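We use cookies to improve your reading experience. By continuing you accept our cookie policy.

The table, again

2022-03-12

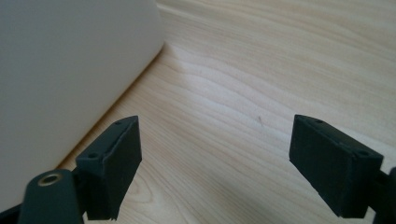 Pale wood, wavy grain, and one small dark mark.

I keep going back to look at that mark. It's a short thin streak, and I can't decide if it's a scratch or just something the tree did. Hervé Riviere says it's a scratch. Hervé also said the table would look "lived in" by October, and October came and went and it looked the same as it did the day we carried it up the stairs, so I'm not taking his word on wood anymore.

The man at Arnmont told me a finish like this one would shrug off anything. I asked what "anything" meant and he said daily life. I asked if daily life included keys. He gave me a card for a care kit, 30 dollars, made by Vasseur, and I noticed that a table that shrugs off anything apparently needs a kit. I bought it anyway. Two cloths and a bottle of something that smells like a dentist's office. I've used it twice and couldn't tell you which half of the table I did.

The grain I do like. I'll give them that. Low down there are some long rounded loops, and in the middle it goes tight and ripply, like sand after the tide goes out. In the morning I sit there with coffee and follow one line until I lose it. The catalog called this "a calming surface." I was reading it the day the Lastbridge job fell through and I wasn't calm.

Spent 14 minutes today (I checked the stove clock) rubbing at the mark with a damp cloth, then a dry one, then my thumb. No change that I could see. Hervé called while I was at it and told me to try a walnut. You rub the nut on the scratch and the scratch goes away. I asked him if he had ever seen this happen. Long pause. His aunt had. I asked where the aunt's table was now and he changed the subject to the Collano trip, and whether I'd paid my share, and I have, on the 9th, and I have the receipt.

I don't have a walnut in any case. I have almonds.

What bothers me is I can't say when the mark got there. I went through the old emails from the delivery and there's a line about "natural variation" that could cover nearly anything short of a fire. Order number 322, signed by me, no complaints noted. So if it was there from the start I agreed to it in writing.

I looked at it once more before bed with the lamp pulled over. It seemed smaller. I don't believe that either - lamps do that. Will look in daylight.

Need to buy: coffee, light bulbs, stamps. Maybe one walnut.

Last updated: 2 days ago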